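2021年3月23日

开个串。话题是机器到底能不能干家务、能不能干店里的杂活。边吃饭边打字,错别字自己脑补。

起因:昨晚家里群又有人转视频,机械臂叠毛巾,叠得可漂亮了,配文“以后不用请阿姨了”。我看完第一反应是去找进度条,看右下角有没有写倍速。有的。字特别小。

先说立场省得有人吵:我不是唱衰的。家里能自动的我基本都自动了,扫地的、洗碗的、烘干的,连窗帘都是到点自己拉。我就是想把“能干”和“看着能干”分开讲讲。

先说扫地机。Fernida那台,959块,活动价,用到现在没退。地它是真能扫,床底下那种我一年也不会趴下去看的地方它天天去。就冲这个值了。

但是。每天出门之前我得干嘛呢,捡袜子,收拖鞋,把餐椅倒扣到桌上,把地上的充电线卷起来塞到沙发后面。有一回线忘了收,晚上回家它停在走廊中间,滚刷上缠了一根,手机提示“请协助我脱困”。

所以扫地机干的是“扫地”里最好干的那一截。前面那截“让地变得可以扫”,还是人的。这一截我妈从来不算家务,她说那叫顺手。

顺手这俩字我觉得是整件事的核心。人觉得顺手的,机器全都觉得要命。

洗碗机同理。洗,没问题,比我洗得干净,这点我认。可是剩菜得人刮,碗得人摆,摆歪了喷臂转不起来。洗完还得人一个个拿出来放回柜子,上面那层杯子底还兜着一汪水,一斜全倒袖子里。

有没有哪家做“把碗从洗碗机里拿出来”的机器?有,我在展会视频里见过。一只一只拿,盘子是一模一样的白盘子,间距是量过的。我家的碗是超市换购的、外婆给的、搬家时候前租客留下的,没两只一样大。

好,说店里。

朋友在Lestau理货,上夜班那种。他们店去年六月上了一台巡货架的,高高一根柱子自己走,拍照,看哪儿缺货、哪儿价签不对。反馈是:真有用。以前人拿着单子一排一排看,眼睛都花,现在早上一来单子已经出好了。

然后呢?然后人去补。机器告诉你第三排酸奶缺了,酸奶还是人从后仓拖出来、拆箱、把旧日期的挪到前面、新的塞后面、歪的扶正。那台柱子没有手。

据说试过一台带手的。总共试了8个货架位,罐头和盒装的还行,袋装的就很惨,薯片捏起来要么滑下去要么捏炸。后来就不见了,也没人通知,反正就是有天来上班发现没了。

我问那理货的朋友怕不怕被换掉,回我一个表情包,然后说你先让它把购物车里小孩扔的那包冷冻虾送回冷柜再说。顾客随手乱放的东西,每天都不一样,每天都在不一样的地方。这个也叫顺手。

Kütt那边是另一个极端,他们做餐具租赁的,洗完要分拣装箱。刀归刀叉归叉,款式固定,传送带过来,一只臂上面抓,唰唰唰。我去参观过,看得我很服气,一下午没怎么停。

为什么那边行家里不行?东西就那么几种,位置就那么一条带子,灯光永远一样,旁边没有猫。说白了不是机器变聪明了,是把活儿改成了机器能干的样子。洗碗机也是这么成的,没人造一个站在水池边刷碗的铁人,造了个箱子。

有人可能要说那把家也改了不就行了。可以啊,你先跟你家里人商量下。我连让大家把遥控器放回同一个地方都没做到。

好,讲到收拾桌子了。这个我最有话说,因为这是我自己在折腾的。

收拾桌子听着比叠衣服简单对吧。笔归笔筒,纸归纸堆,完事。硬的东西,不变形,不会流。我当初就是觉得它简单才挑的。

小机械臂,白的,立在桌子后半边,前面铺一块深色的垫子。任务定得特别朴素:把桌上的笔收起来。就这。 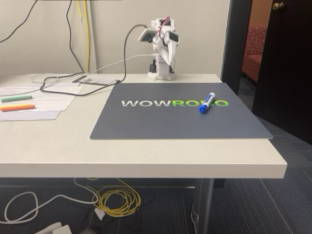 评论里马上有人回我,说收个笔人两秒钟的事,花这么多工夫教一只臂去干,图什么,不如把桌子搞整洁一点别乱扔笔。

回一下这位。你说得对,真的对,光论收笔我一辈子也赚不回来这个时间。但你最后那句“别乱扔”,不就是我前面说的扣椅子卷电线嘛,又是人先把活儿干了,在请机器来走个过场。我想看的就是乱扔了以后它行不行。

接着说为啥难。拿垫子上那支蓝色白板笔来讲,它斜着压在绿色的字母上。人眼看,笔是笔,字是字。摄像头看呢,一条蓝的横在一片亮绿上,边在哪儿,得算。换到垫子上没字的地方会好一点,至少背景干净。

再看左边那三支荧光笔,薄荷绿、黄、橙,横着躺在一摞散开的纸上面。这个比白板笔恶心多了。笔本身好认,颜色那么跳。恶心的是底下的纸。

纸是滑的,一张搭一张,角度还都不一样。夹子下去,稍微低一点点,笔没夹住先把纸推跑了。纸一跑,上面的笔也跟着跑,刚算好的位置全作废。高一点点呢,夹空气。中间那个正好的高度,薄得跟没有一样。

人怎么干的你观察过没有?人是一只手按着纸,另一只手拿笔。或者根本不拿,手掌一拢,连笔带纸全捞过来再分。一只臂没有“另一只手”。就一个夹子。

所以后来我老盯着自己的手看。吃饭看,洗杯子看,拿钥匙看。人有一半的动作都是在扶、在挡、在垫,真正“拿”的那一下反而没啥。

还有线。机械臂自己得有线吧,电源、数据,桌上绕一圈,桌子底下再一坨。臂要干活的地方跟线待的地方是同一张桌子。我说要收拾桌子,结果给桌子添的最多的东西就是收拾桌子用的那套家伙……我对象就是这么讲的,我没还嘴。

数据这块报一下。Jositgate是我跟几个网友凑的小项目,各家各的桌子,各录各的,记在一张共享表上。到上周为止记了3,067次抓取。什么桌都有,有人那桌我看了都想替他擦。

别问我成功率,大家对“成功”的定义就吵了一礼拜。夹起来算成功?放进笔筒算成功?放进去但是把笔筒碰倒了算不算?有个网友坚持碰倒了也算,理由是笔确实离开桌面了。。。

不过规律是有的,不用统计也看得出来。单独一支笔在平面上,放哪儿都还行。两支挨着,开始犯难。笔压着纸,难。纸压着笔,只露一截笔帽,基本就别想了。

最后这种情况我家桌上天天有。

还有个事视频里从来看不到:重置。每试一次,人得把笔重新扔回桌上,把纸重新弄乱,还不能乱得太像上一次。也就是说为了教机器收拾桌子,我一个人弄乱了一整个周末的桌子。弄乱也很累的好吧,弄到后面人会偷懒,笔老往同一个地方扔,机器就专门学会那个地方。

有个网友就栽在这儿,在他家准得不得了,笔往左挪一个巴掌,臂照样雄赳赳往原来的地方夹,夹完了还煞有介事地举到笔筒上面松开。什么都没有。动作倒是特别标准。

所以我现在看演示视频会看几样。有没有倍速。背景是不是纯色。东西是不是一套的。中途有没有剪。还有就是失败了它知不知道自己失败了,这条我觉得比前面的都重要。

我家洗衣机不平衡了会停下来叫。扫地机卡住了会发消息求救,烦是烦,但它知道。夹空了还照样往下走的那种,放家里你得在旁边看着,看着它我还不如自己干。

刚有人私信问那到底买不买。问的是家用机械臂。现在?要是图省事,别买。想玩,可以,先想好线往哪儿走,桌子找一张大的,纸先挪开(或者像我一样别挪,找罪受)。

扫地机可以买。洗碗机可以买,买之前量柜子,我那台门开到底离对面橱柜差不多一拳,蹲着装碗的时候背顶着抽屉把手。烘干机强烈推荐,这个是真省事,晾衣服那步整个没了。

叠衣服别等了。等到了也是给你叠方毛巾。带帽卫衣我觉得还早,我自己都叠不明白那个帽子。

店里那边的判断:看、数、搬整箱,已经行了或者快行了。拆箱、摆歪扭的袋子、收顾客乱放的东西,人。擦试吃台也是人。朋友补充说还有哄走在冷柜前面打电话打半小时的大叔,这个也归人。

又有人问为什么不上吸盘。试过啊,硬的平的东西吸盘很好使,Kütt那边我看有的工位就是。笔是圆的还细,吸不牢。吸纸倒是可以,一吸起来两张,底下那张半路掉。

还有问能不能一次把笔拢成一堆再夹的。这思路我喜欢,就是学人用手掌那一下。下周想试,先拢后夹。不过夹子前面那块平的够不够宽我心里没数,可能得加个什么挡片,纸板先糊一个看看。

纸的问题也有人出主意,说用镇纸。镇纸谁放上去?人放。又绕回来了。

不过话说回来,有一次我在隔壁房间回消息,听见这边“哒”的一声,过来一看,笔在笔筒里。就一支。我站那儿还挺高兴的,去叫人来看,人来了以后连着好几次都没夹上。

先到这儿,碗还泡着呢。拢笔那个试了我再接着这串发,想一起录桌子的可以去Jositgate的表里自己加一行,备注写清楚桌面什么颜色,上次好几个人没写,回头对数据对得我头大。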